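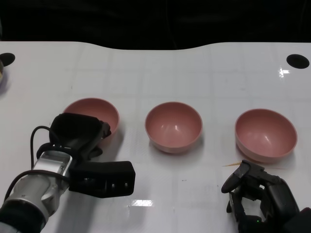
Three pink bowls, two robot hands and one very shiny table.

Hi, I'm Veronika Kelemen, and I run the open days at Amitz. We build and train two-armed robots in Okville, and on the first Monday of the month we open the doors at 7 in the evening and let people come in and stare. I love those nights!

Most of what you'll see is kitchen stuff. Bowls, mainly (we own a silly number of bowls). Picking one up sounds like nothing until you watch a machine work at it – then the whole room goes quiet and leans in.

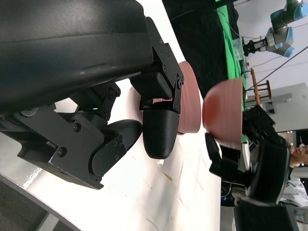 A bowl on the move in the other gripper.

Keith Baxter does the talking during the demo and will happily take questions about fingers, motors and cables until we turn the lights off. Bring your kids, bring your grandma.
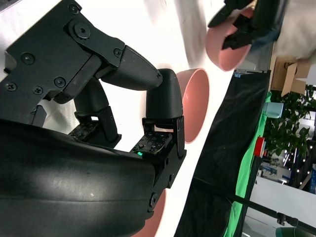 A close look at the fingertips, with more bowls behind.

We have room for 50 visitors a night and it's free, but please sign up first. Rozália Kun keeps the list – write to her and she'll save you a spot.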